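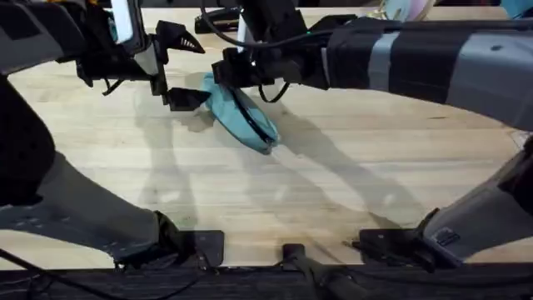 Rizwan Weerakoon wrote back that the filling is too wet, and that no amount of cornstarch will fix it if the mushrooms go in straight from the pan.

29 August 2025. Mushroom and leek hand pies, second version.

I followed his advice. Cooked the mushrooms in 2 batches, salted only at the end, then left them in a sieve until cool. Weight of filling before draining 678 g, after draining I forgot to write it. Leeks sweated in butter, lid on, no color.

Dough is the same as in March, with sour cream. I rolled it to 3 mm and rested it again in the fridge — it shrinks less when cut. Edges closed with a fork, egg wash, two small slits on top.

Bottoms are crisp now. Taste is a little flat, maybe I took away too much liquid and the thyme went with it. Yoga Ong likes more pepper, I would rather try mustard.

To do: weigh the drained filling. Bake one tray from frozen.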